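2022-01-04

The decorations are down, the box is back on top of the wardrobe, and I have run out of reasons not to do the photographs.

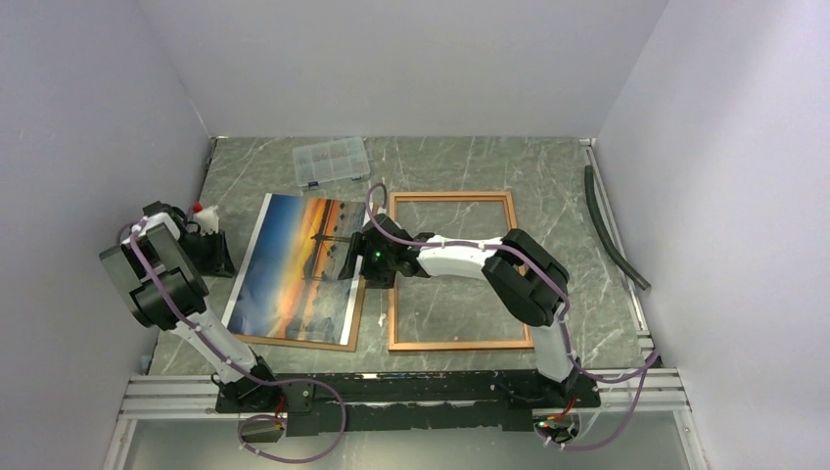 I have been promising to sort them since we moved to Grornham, when they came up the stairs in two carrier bags and a hatbox and went straight under the bed, where the hoover has been steering round them ever since. My theory was always that I'd do it properly, over a winter, with labels. A whole wall of the back bedroom was to be given over to it. What I have managed by bedtime is a piece of table and one decision, and the decision was about sunsets. There is a type of print that everybody owns and nobody can place: white border, deep blue sky on one side going to yellow and orange, a black line of trees with some small structure among them, and the whole business repeated in water underneath. It's lovely. I have no idea where any of mine are. The trees are silhouettes, the building could be a boathouse or a bus shelter, and the sun could be coming or going. I know which I'd bet on, given what time I get up on holiday.

So the rule, written on the back of an envelope at eleven this morning, was: no people, no place, no keep. By half past eleven I had broken it 4 times and crossed it out.

The trouble is that I bought film for these. I stood on some cold bit of shore with a camera and thought, yes, this one, and spent a frame on it, and then paid to have it printed. I can't very well put it in the recycling because my younger self was too pleased with herself to write on the back. She wrote on the backs of plenty of others. "Lunch." "Lunch again." "The other car park." Not one word on a lake.

Lunch was toast, standing up, as the chairs had all been taken by piles. I had meant to have three piles and got to seven. Keep, Frame, Send To My Sister, Duplicates, Blurred But Dear, Who Is This, and Sky. Sky is the tallest. I put the heavy dictionary on it at one point to stop it sliding and then needed the dictionary's chair.

In the afternoon I went at the albums. The Trokus ones I ordered in November are handsome and hold 700 prints between them, which sounded like a great many in November. I now put the under-bed total at 900, and that is before the hatbox, which I have opened and closed. The sheets have a sticky strip at the top and a clear flap that comes down over the lot, and if the print goes in crooked the flap makes sure you know about it for ever. I did the first page four times over. A picture that looks perfectly straight on the table is on a tilt the moment it has a neighbour. In the end I turned the page sideways and told myself the whole album was landscape.

Handling them is its own education. I started out holding each one by the edges like a museum and by three o'clock was picking them up by whichever corner came first. Top right, mostly. There will be a thumbprint on the top right corner of my entire life.

Went out at four for air and for a frame, the light being finished anyway. The Haltel on the high street has done away with its frames and now sells candles where they were. I walked down to Pawłowska, who had one in the window in a dull gold, a bit chipped, and wanted 20 pounds for it. I said it was chipped. I was told it was old. We both seemed to feel we had won something, and I paid the 20 pounds.

It is, naturally, the wrong size. Portrait as well, if hung by its own hook, so either I move the hook or I start liking vertical sunsets. I laid one in it to see and it looked like a very ambitious cocktail. Moved the hook. Lost the hook. Found the hook in the bag of Blurred But Dear, and while I was in there got distracted for forty minutes by a run of what must be the same dog, never once facing the camera.

Score at close of play: one and a half albums filled, one frame bought, one sunset chosen to go in it, with a strip of card down each side to make up the difference. The one I picked isn't the best. There's a better one with more orange. But this one has the little building in it, and I have spent so long today trying to remember that building that I feel I've more or less stayed there. If I have to invent somewhere I once went, it may as well have water.

The rest of Sky has gone into a shoebox. I did write on the lid. I wrote "Lakes etc." and then stood there with the pen, hearing myself.

I also rang my sister to ask if she remembered any of it — the shore, the trees, the hut thing. She said yes, immediately, that was the year of the wasps. I said there were no wasps in the picture. She said no, they were in the car. Then she told me the name of the place and I repeated it back to her, twice, and went to write it down, and the kettle went, and I have it down here on the envelope as either Marl or Marsh or Mavis.

Will ring again tomorrow. Must also buy card, a pencil that writes on shiny paper, and more albums. The chairs are still full, so I am writing this on the stairs.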